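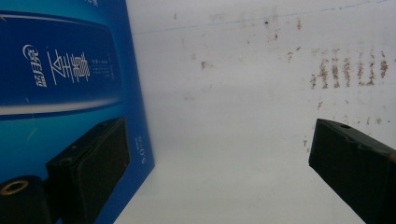
May 29, 2018

Spent most of today on the Badum tapes, the ones Ozan Güler brought up from Broseck in March. Reel 38 is the rehearsal with the second bass player (the one who only lasted a summer!) and it's a lot better than the label makes out. Baked it overnight, let it cool, then one straight pass with no EQ. There's a bit of flutter near the start and a nasty dropout in the middle of "Plolen", but the drums are lovely and you can hear somebody shouting the chord changes over the top.

Speed is a puzzle. Played at the marked speed the organ comes out nearly a quarter tone sharp, so either the machine was slow or they'd all tuned to that awful organ. Aslı Ersoy thinks the organ - she's played it, and says it never sat at pitch in its life. I've left the transfer alone and put a note in the folder. Please don't correct it until we've heard the Yalçınkaya cassette, which has the same song with a piano on it.

Reel 47 is another matter. Splices dried out, three of them let go on the rewind, and I've redone those but haven't dared play past the sax bit. Box says 25 minutes, feels like less tape than that.

Cleaned heads twice, still shedding. Need more splicing tape and a spare pinch roller.

File numbers now go up to 3542. Ozan, can you ask the singer who's playing sax? Whoever it is, they're very good and they aren't on any of the sleeves.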